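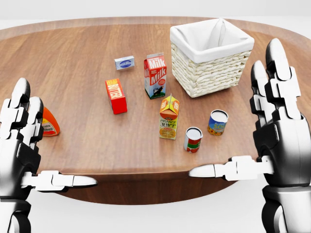 Home | Archives | Threads | Subscribe | Log in

We use cookies to keep you signed in to the archive. Accept / Settings

Re: [access-list] Tiltum price after the May tender
Posted in May, 4:40 pm, by the list member for the Kudo clinics

I wrote to the district pharmacy office after reading the message quoted at the bottom. Their reply came this morning and it clears up part of the question.

The tender price for Tiltum covers the 900 mg strength only. The pediatric granules were left out because the one bidder, Stomalum, would not quote for fewer than 3,000 packs. Our district uses far less than that in a year. The office says it can join an order with neighboring districts if enough of them send in a forecast before the end of the month. So far two have.

On the patent side I have less to report. The opposition to the second Tiltum patent is still pending. The hearing was moved again and no new date is posted. Until it is decided, the generic makers will not register the granules here, whatever the tender says. I would not plan on a generic this year.

A few practical points for clinics:

Send your forecast on the old form. The new one has no line for granules.

List children already on treatment separately from expected new starts. The office sent ours back the first time over this.

If you are down to your last month of stock, call the Tina warehouse directly. They had 11 cartons when I called, short dated, and they will release them against a signed request.

Crushing the adult tablet is still not recommended. The pharmacist at the district office repeated this and asked me to pass it on.

I can share the office's letter off list. It is a scan and too large to attach.

On an earlier date in May, the Tina district group wrote:

> Does anyone know if the new Tiltum price applies to
> the granules? We were told yes by the supplier and no
> by the warehouse. Our last invoice was at the old price.
> Also, we heard that Stomalum has a minimum order of
> 3,000 packs. Is that per clinic or per district? We
> can't get near it either way.

Minimum is per order, so a joint one would count.

Previous message | Next message | Thread index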